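Chapter 7
Folding: Small Flat Goods

What you will cover in this chapter
Reading a cloth before you touch it
Choosing a fold to suit the shelf
Handling edges and corners
What to do when it all goes wrong

Most people believe they can fold a towel. Most people also believe they are good drivers. The trainees who come through the linen room at Westance arrive with both beliefs intact, and by the end of their first shift they have usually given up one of them.

The trouble is that folding is learned early, from whoever happened to be doing the laundry, and never looked at again. Your family's way becomes the right way. Then you take a job in a guesthouse or a care home, where the shelf is a different depth from your mother's, and the right way hangs over the edge by the width of a hand.

This chapter deals with small flat goods: dish towels, hand towels, napkins, tray cloths. Sheets come in Chapter 8, when you are stronger.

7.1 Reading the cloth

Before folding, look at the thing. A plain white cloth tells you very little. One with stitched lines tells you nearly everything, and the cloth used throughout this chapter is of the helpful kind: white, with thin red lines crossing it in a grid and a thick pinkish-red edge sewn over to stop the fabric from fraying. The lines give you something to fold along. They will also show every visitor to the linen closet whether you did.

Spread the cloth on a table and smooth it from the middle outward with a flat hand. Stitched fabric puffs a little between the lines and will go on puffing however firmly you speak to it.

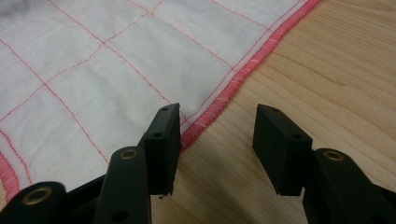 7.2 Choosing the fold

There are two folds worth knowing at this stage. The long fold brings one long side over the other and leaves a tall, narrow shape, good for hanging on a rail. The block fold starts the same way, then doubles the strip over on itself until it will sit on a shelf. Everything else you may have seen, including the swan, belongs to the hotel trade and is treated in an appendix.

For the long fold, lay the cloth with its length running away from you. Bring the left side over. Bring the right side over to meet it. Check where the edging lies, for a colored border is an honest witness – if it slants across the front, your layers have drifted, and no amount of patting will bring them back. Open the last layer and lay it again.

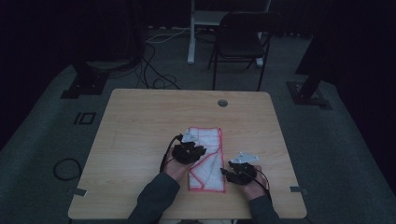
Ibsa Dinsa objects to the long fold altogether, arguing that a rail is where towels go to be dropped, and that anyone with a shelf should use it. Sobia Sethi has replied in the margin of the same draft that shelves are where towels go to be forgotten. The authors have left the matter to the reader, who presumably owns one or the other.

7.3 Edges and corners

A sewn-over edge is thicker than the cloth it protects. On a single towel you can ignore this. In a stack you can't, as the Hestemow laundry found when it piled 150 tray cloths with all their edges to the same side and got something closer to a ramp. Turn every other cloth around and the stack will stand up.

Hold a corner by the border, where there is something to hold. Thin fabric pinched in the middle of a panel pulls out of shape and stays there. Keep your grip light and lift only as much as you mean to move.

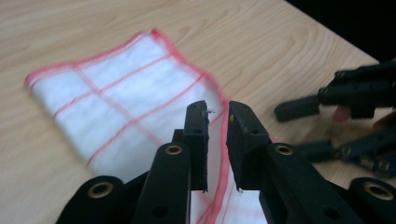
Speed comes later. A new folder who is told to hurry will produce a great many badly folded towels, all of which will come back. At Westance the first week is spent on a single basket, over and over, and trainees are heard to say unkind things about the basket.

7.4 Starting over

Sooner or later a cloth will end up in a heap with one layer lying across another and the lines wandering off in several directions. The beginner's instinct is to tug at whatever is on top. Resist it. Find an edge and follow it with your fingers until you reach a corner, then follow it on to the next. With two neighboring corners in hand, you can lift the cloth, let it hang, and lay it down again as if nothing had happened. 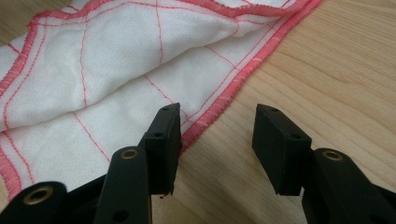
Practice 7A

Take a hand towel you have already folded at home. Unfold it and write down, in order, each fold you made.
Fold it again using the long fold, then the block fold. Measure both against your own shelf.
Ask another member of the household to fold the same towel without instructions. Do not comment until they have left the room.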